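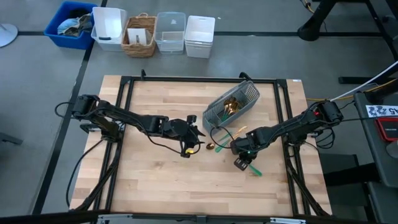
# Two arms, one table: keeping a cutlery cell in trim

The cell at Flalthorpe has a wooden top made of butcher-block strips, a perimeter of black aluminium extrusion and two black arms facing each other across it. Its job is to pick utensils off the wood and put them in a grey mesh caddy. Cornach, the firm that built it, sells the same layout for light sorting work and has kept this one for its own trials. Most of what follows comes from the cell's logbook, which now has 364 entries, and from a morning spent watching it being set up.

Very little of the logbook concerns software. The longest runs of entries are about bolts, cables and where the caddy goes.

## The rails

Each arm is fixed to its own rail, and the rail is part of the frame around the table. If the frame is out of square, both arms are wrong, and they are wrong in different directions. The first check of the day is therefore done with a steel square and a straight edge, before anything is powered.

The corner joints are looked at next. Extrusion frames are held by nuts that grip inside a slot, and an arm that starts and stops all day works them loose. In the first weeks the team tightened everything by feel. An entry from March records a left base that had crept 2 mm along its slot over a long run. The arm carried on reporting correct joint angles throughout, as it would, and the gripper closed just short of every handle on that side.

After that, a scribed line was added at each base bracket. A torque wrench replaced the hand key. The bases have not moved by a measurable amount since.

The wood causes fewer problems than might be expected. It is left free to swell and shrink within the frame, and its height is taken at the corners and in the middle whenever the heating in the building is turned on or off for the season. The readings go into the table model as a plain grid. Early on the model assumed a flat surface, and the fingers scuffed the strips near one corner.

## Cables

Cables account for more stoppages than motors do. A loop that is too short pulls at the connector when the arm reaches out. One that is too long drops on to the worktop and is picked up as an obstacle, or worse, as a utensil.

The rule at Flalthorpe is that every loop must be checked at full reach, at full fold and with the wrist turned both ways. The arm is moved through these by hand with the motors off. Whoever does it watches the connector and not the loop, because the first sign of strain is a plug shifting in its socket.

Ties are used sparingly. A tie at the wrong point turns a gentle bend into a sharp one, and wires then fail inside the sleeve where the damage cannot be seen. When an arm drops off the bus for no clear reason, the log gives this order of work:

1. Power down and wait for the supplies to discharge.
2. Reseat the connector at the base, then each one outward to the gripper.
3. Power up with the arm supported by hand.
4. Flex each loop in turn while reading the error count.
5. Replace any cable that adds to the count, even if it recovers.

The last step is disliked, as it uses up good-looking cable. It was brought in after a lead that had "recovered" twice failed during a demonstration.

## Zeroing the joints

Every servo joint holds an offset that tells the controller where straight is. Replace a servo, and the offset goes with it. The cell uses a printed jig for each link, made by Raso, which supplies the fixtures. The link is laid against the jig, the reading is taken, the link is lifted away and the reading is taken again. If the two differ, the jig is cleaned and the work repeated.

Zeroing starts at the base and goes outwards. Done in the other order, a small fault at the shoulder is hidden in the wrist, where it makes no trouble until the arm is asked to reach across.

The final test brings the two grippers close together over the middle of the table. Each is sent to the same point in turn, and the gap between the two results is measured against a pin set in a block. A gap under 5 mm is workable for utensils lying loose. The team aims for less, and on the day of our visit, 14/06/2023, it was well under that.

## Grippers and shiny spoons

The utensils in use have gold-coloured heads and, on several of them, green handles. The pairing is awkward. Polished heads throw back the overhead lights, so that the vision system sees a bright patch which moves as the arm moves. The handles are far easier to find. For that reason the grasp planner prefers a handle where one is in view, and treats a bare gold head as a poor second choice.

Thin items lying flat are the hardest. The fingers must come down almost to the wood, close, and lift without dragging. Set the closing height too high and the jaws pass over the top. Set it too low and they press into the table, which loads the wrist and in time upsets the zero. The height is set with a feeler gauge under the fingertips, once for each gripper, and the values are never copied from one to the other.

Finger wear is checked at the same time. The inner faces lose their bite slowly, and the controller makes up for it by closing harder. Motor current at the gripper is a better guide than the eye. When the holding current for a standard handle climbs steadily from one day to the next, the fingers are changed as a pair.

## Where the caddy goes

The caddy is not fixed down. It may sit square to the table or at an angle, and the arms have to cope with either. What does matter is that both can reach over its walls. Isah, the planning package that runs the cell, works out a reach map for each arm and shades the area they share. A caddy placed outside that area can be filled by one arm only, and the other then has to hand its items across — slow, and a common cause of drops.

The mesh brings its own fault. A slim handle let go too early can catch in the grid and stand out from the side. The fix was to release lower and open the fingers more slowly. It costs a little time on every item and has cut the number of stops.

Items are scattered by hand between runs. A full trial is 156 picks, shared between the arms as the planner sees fit. The share is worth reading afterwards. If one side is doing much more than the other with an even scatter, the usual reason is a joint offset on the idle side that has made the planner cautious.

## The end of the day

Shutting down takes longer than starting. The arms are driven to a folded pose and supported while power is removed, as the joints have no brakes. The worktop is wiped dry. Grit between the strips is brushed out along the grain, and the slots in the rails are cleared with a thin blade.

Then the log is filled in, with the motor temperatures, the gripper currents and anything that was touched with a tool. Entries must state which arm. A good many of the early ones do not, and those are of little use to anyone now. Cornach has since printed the sheets in two columns, left and right, and a blank in either is sent back.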